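Weighing the clouds of a warm Neptune

It has long been assumed that the flat spectra returned by many mid-sized exoplanets are the work of clouds or haze high in their atmospheres. The assumption is reasonable, but it has become a convenient one, and in this post I should like to set out why our group has spent the better part of a year trying to test it for a single planet.

The planet concerned is known within the group as Terneo, after the observing programme in which it was first followed. It is a little smaller than Neptune and passes in front of its star every 7 days. When it does so, a small part of the starlight filters through the outer edge of its atmosphere, and any gas present there should leave its mark at particular colours. Water vapour ought to be plain to see. In our first set of observations, it was barely there at all.

Two readings of this result are possible. The first is that a layer of cloud sits high enough to hide the water beneath it. The second is that the atmosphere is made of heavier stuff than hydrogen, so that it clings closely to the planet and offers the starlight very little depth to pass through. In a spectrum of ordinary quality the two are almost impossible to tell apart.
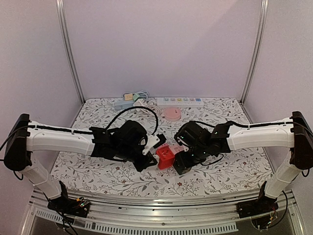

Uppsala, 11 February 2021

The revised models were completed this week, and I am now able to report on them with more confidence than in my post of last November. Elżbieta Grabowska has rewritten the part of our code, Zornik, that deals with the settling of cloud particles. The older version treated every particle as a sphere of the same size. The new one allows for a range of sizes at each height, and lets the larger grains fall out of view while the smaller ones are carried upwards.

The effect was larger than I had expected. With a single particle size, a cloud thick enough to hide the water feature also had to dim the blue end of the spectrum by an amount we do not observe. With a range of sizes this difficulty is much reduced — though it has not gone away entirely. Of the 400 model atmospheres in the present grid, 75 now agree with the data within the stated errors, and both cloudy and heavy atmospheres are to be found among them.

Chaminda Howlader has raised a fair objection, which I record with his permission. The grid is spaced evenly in cloud height but very coarsely in temperature, with steps of 100 degrees. Several of the salts that might condense in such an atmosphere do so within a narrower span than that. A cloud may therefore appear in one model and be wholly absent from its neighbour, with no account taken of what lies between. He proposes a finer grid across the middle of the range, and I am inclined to agree, although the computing time will have to be found from somewhere.

There is also the matter of the star. Åsmund Strand has gone back through the brightness records and finds a slow variation which may be due to spots. An unspotted strip of the star's face, crossed by the planet, does not have quite the same colour as the disc as a whole, and the difference can pass for an atmospheric signal. His estimate of the correction is small. It does, however, move in the direction that would weaken the water feature still further, and it has been included in all the fits described above.

Readers have asked whether observations of the planet's heat, taken as it passes behind the star, would settle the question. They would certainly help. A heavy atmosphere and a clouded one should carry warmth to the night side with different success, and the depth of the eclipse would be affected accordingly. The signal is faint, and a request for telescope time is in preparation.

In the meantime the model spectra will be made available to anyone who wishes to compare them with their own, once the file headers have been put in order. The temperature units in the earlier release were wrongly labelled, and those who downloaded it should wait for the corrected set before using it.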